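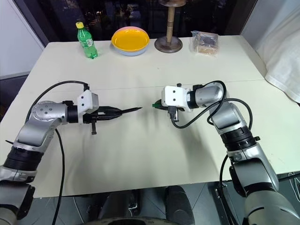 The white table in the Talavera room, with the green bottle in its place at the far edge.

Progress report on the Talavera room
To: Bestier Fund, small grants
From: Charito Dizon, Skidby Learning House
Date: June 28, 2025

Dear colleagues,

I send you the second report on the Talavera room. The first one was written in December, when we had only the old tables and the walls were not yet painted. This report is about the work table, the things we keep on it, and the drawing and labeling sessions of the Moveo program. The accounts are in a separate letter, but I also give the main points here so that you do not need to open two documents.

The table

In the first plan we wanted to keep the old brown tables and put a cloth over them. We tried this for some weeks. The cloth moved when people leaned on it, and the ink from the markers went through to the wood. After this we asked your office for permission to change the plan, and I thank you for the quick answer.

The table we use now is white and rectangular. The surface is matte, and I am happy with this choice, as a shiny surface is tiring for the eyes under our ceiling lights. There is a thin seam across the top. In the beginning I was worried that it would disturb the writing, and it does disturb a little when somebody works on one thin sheet of paper exactly over the line. We ask people to put a piece of cardboard under the paper. I would like to find a better solution, but it is not urgent.

The light is still not even. Some parts of the table look more gray than others, also in the daytime. In the evening the window behind the far side is dark and does not help us at all. I wrote about the lamp in the budget part below.

Marker pens

You asked in your last letter how the materials are used and how much is lost. I can answer now with better information than before. We bought 40 markers for the spring. They are black with a green cap, all of the same type, so that the participants do not discuss who has the better one. The most common problem is the cap. People take it off, put it somewhere, continue to work, and after the session we find pens without caps and caps without pens. A pen which stays open during the night is often dry in the morning.

We changed three things in April. The first is that every person receives one pen and gives back the same pen, closed. The second is that pens are laid down in the middle of the table and not near the side, where they roll to the floor. The third is a short exercise in the opening minutes, in which everybody practices to open and close the marker slowly and to listen for the click. Some adults found this childish. I understand them, but the number of dry pens went down very clearly, so I kept the exercise. I have made a small list of the lost and dry pens for each session and can send it if you are interested. 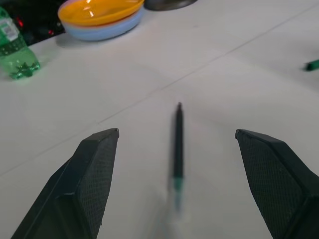
Things at the back of the table

The participants asked for something to drink and something small to eat, and they also asked for real objects to draw and to write labels for. We decided to combine both wishes. There is now a row of objects along the far edge, and it has always the same order from left to right, so that people who come for the second time recognize the place.

On the left stands a green plastic bottle with a yellow cap. Next to it are the round plates, one on top of the other, with the yellow-orange one at the top and pink and pale blue under it. After the plates comes the tall stand with the light wooden post and the dark base. On the right is the clear bag with the snack.

The bottle was a good choice for drawing, because the yellow cap is easy to see and the beginners start with it. The plates are used at the break and then they must be washed and put back. Here we had a discussion. Some participants like to put the plates back in any order, and others had already drawn the yellow-orange one on top and were not happy when they returned from the kitchen to a different stack. We wrote the order of the colors on a card. It is a small detail, but it gave us more peace than I expected. 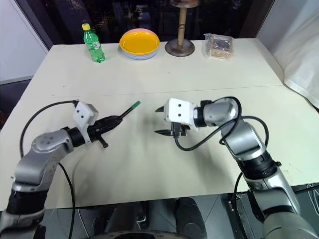

The stand is the most difficult object for the beginners. It is thin and tall, and in many drawings it becomes shorter than the bottle, or it falls to one side. I do not correct this too much. In the labeling part they have to find words for it, and we have received "pole," "holder," "lamp without lamp" and also "tree." We keep all of these on the sheet and speak about which one would help a person who has never been in the room.

For the bag at the right end, we learned that it is better to open it only at the break. When it was open from the beginning, there were crumbs under the paper, and the marker makes an ugly line when it goes over a crumb. The plastic is also interesting to draw because the light catches on it, but only the more advanced participants try.

The sessions

One session is 60 minutes with the break included. In practice it is often a little longer, as people wish to finish their sheet. We begin with the pens, then comes the drawing, then the break with the plates, and at the end the labels. The last minutes are for putting everything back. In the winter the tidying was done by me alone after everybody had left, and this was a mistake. Now it belongs to the session and the group does it together, and I only look at the end if the caps are on.

I must report also one thing that did not go well. The labels in larger letters for participants with weak eyesight are not ready. I had promised them for the spring. The first version was printed too pale, and the letters were difficult to read on the white surface. I will do them again with a thicker letter, and I ask you to accept the delay.

Budget

From the grant of $2,000, the largest part was the table and its delivery. The markers, the paper and the plates were less expensive than in the plan. We did not yet spend the money for the lamp. I have visited two shops and in both the lamp was too heavy to attach to our shelf. If you agree, I would like to use a part of this money for a standing lamp instead, and the rest for cardboard and new markers. I need your written agreement before I order.

Plan for the next period

I will keep the same table and the same row of objects, and add one more object in the autumn, chosen by the participants. I have asked for something made of cloth, as we have nothing soft to draw until now. The new labels will be tested with one group first. The floor near the window needs a small repair, but this is paid by the house and does not touch your grant.

If your colleague still wishes to visit the room, please write to me a week before, so that I can tell you which group is there.

With kind regards,
Charito Dizon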